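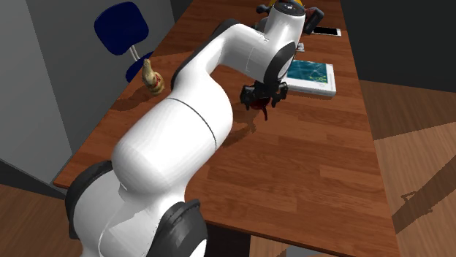
So the city wants to hand out all the field time at Plosorard Park through the Pakix website starting in August, and I'm trying to find out how the rest of you feel before I write my email to Kenji Mbeki. For anybody new, he's the one who got moved over to Youth and Sports from the roads department, and I was rooting for him (still am, mostly!). What he's proposing is that every club types in what it wants, the website sorts everyone by how many city kids are on the roster, and whatever comes out is your season. I coach the under-12 girls in the Ronetari league and we have a small roster on purpose, so you can guess where we land. What I'd love is the old way but done right. Get the clubs in one room, put the schedule down on a long wooden table like the one up top, and nobody goes home until every slot has a name in it. We did it like that years ago in the library and people yelled a bit and then it was done. Anyway, tell me if I'm being unreasonable.
Posted by cleatsinthehallway, December 15, 2020

You're being a little unreasonable, sorry. I remember the library meetings and I remember them differently. My son's club was new that year and the older clubs had already worked out between them who was getting the evening slots, and we got the lower field with the drainage problem. You can call that people talking it out if you want. I call it who had been there longest. At least a website doesn't owe anybody a favor.
Posted by lowerfield_dad

lowerfield_dad, okay, that's fair, and I didn't know that about the lower field. We had it for a season too and I lost a shoe in it. But a ranking by roster size has a favorite as well, it's whoever is biggest. Bielecka United can put a hundred-odd kids on a list without trying and we can't, and we shouldn't have to.
Posted by cleatsinthehallway

It's by CITY kids, though, which you said yourself. A lot of United's roster drives in from the county. I'd want to see the real numbers before deciding they come out on top.
Posted by lowerfield_dad

Has anyone read the proposal all the way through? It's on the city page under the parks agenda, you have to open the second attachment. The part that bothers me is the fee. $30 per request, whether or not you get the slot. For a club with a sponsor that's lunch money. For us, we put in requests all season long as things get rained out and moved, and if every one of those costs money I'm going to have to raise dues in a year when I've got families asking me if they can pay in pieces.
Posted by Marnie_K_track

I read it as thirty for the season application and then changes are free?? Could be wrong. The wording is terrible.
Posted by halfbackhenry

It says "each submission." I called the office and the woman who picked up was very nice and didn't know either. She said she'd ask and call me back.
Posted by Marnie_K_track

Please post when she does! That would change my whole email.
Posted by cleatsinthehallway

Can I bring up track since everybody is talking about soccer like always. We don't use the field, we use the oval around the field, and under the old permits we could be out there while a soccer practice was going on in the middle. It worked fine. Kids learned to look both ways. In the Pakix setup Plosorard is one thing you book, field and track together. So either we take the whole park away from a soccer team to run laps, or a soccer team takes it away from us and the track sits there with no one on it. I can't believe that's what Mr. Mbeki intends. I think somebody filled in a form with "Plosorard" on it and that was that.
Posted by Marnie_K_track

Now that I'd sign a letter about. Split the booking, easy fix.
Posted by lowerfield_dad

Same, and my kid is one of the ones in the middle getting lapped.
Posted by halfbackhenry

I'll be the grouch. We have had three people in that job since I moved here and every one of them showed up with a big plan for Plosorard. One was going to put in lights. One was going to fix the bleachers, and he did get as far as roping them off. Now it's software. The bleachers are still roped off! If there's money for a booking website there is money for some boards and bolts. I don't care who gets which slot if my mother has to stand through the whole game with her hip.
Posted by oldgoalpost

oldgoalpost I hear you on the bleachers but it's separate money. The website comes out of the office budget and the bleachers are capital repairs. I sat through the budget meeting online with my camera off, making dinner, and that's the one thing I took away from it.
Posted by halfbackhenry

It's all our money, Henry.
Posted by oldgoalpost

Can't argue with that one.
Posted by halfbackhenry

Reffed at Plosorard for a long time, don't coach, no horse in this. What I'd like out of any system is for it to tell me when a game is moved. I have driven to that park, in the rain, with my flags, to find a locked gate and a raccoon. If Pakix sends a text when something changes then I'm for it and the rest of you can fight about the slots. Does it send a text?
Posted by whistle_and_thermos

It does, or it did where my sister lives. Her city has had it for two seasons. She says the texts are good and the calendar is ugly and hard to read on a phone. Her big complaint was that clubs booked everything on opening day and then gave half of it back late, too late for anyone else to use. Her city added a rule that if you don't show up, you lose your next pick. I don't see anything like that in our proposal.
Posted by benchmom_patrice

Patrice that's really helpful, thank you. A no-show rule would go a long way for me. United had the upper field both evenings of our tryout week last season and I drove by and there wasn't a soul on it. I know I sound like I'm picking on them. Their coaches are lovely and one of them lent me a whole bag of pinnies that I still have to give back.
Posted by cleatsinthehallway

United parent here, hi. We were quarantined that week. The whole age group. I don't think anyone had the energy to call the city and release a field, and I'm not sure who we would have called.
Posted by nettie_goalie_mom

Oh no, I had no idea, I'm sorry. I take that one back completely. (And I'd say it makes the case for having somewhere to click "we can't use this," so maybe I'm talking myself into the website.)
Posted by cleatsinthehallway

No harm done. For what it's worth a bunch of us at United don't love the roster ranking either. If it's city kids only then our county families are going to feel like they're dragging the club down, and some of them have been with us since the kids were tiny. I'd much prefer every club gets 2 guaranteed evenings and then you rank for the leftovers.
Posted by nettie_goalie_mom

There aren't enough evenings for that. Do it on paper and you'll see, especially in fall when it gets dark early and there are no lights. Which brings us back to oldgoalpost's lights.
Posted by lowerfield_dad

One guaranteed then. I'd live with one.
Posted by nettie_goalie_mom

One and a no-show rule, and I'd stop complaining about the lower field. For a season.
Posted by lowerfield_dad

Okay, here's what I'm putting in the email so far. Book the track apart from the field. One guaranteed evening per club before any ranking starts. Some kind of penalty for no-shows, with an exception when kids are sick. Say in plain words what the fee is for. I'm leaving out my library meeting idea, although I do still think it would be good for us to be in a room together once that's allowed. Am I missing anything?
Posted by cleatsinthehallway

Bleachers.
Posted by oldgoalpost

Adding bleachers.
Posted by cleatsinthehallway

City office called me back, by the way. The fee is per submission but she said a change to a slot you already have doesn't count as a submission. A rainout makeup does. So Henry and I were each partly right and I'm still raising dues. Put my name on the email please.
Posted by Marnie_K_track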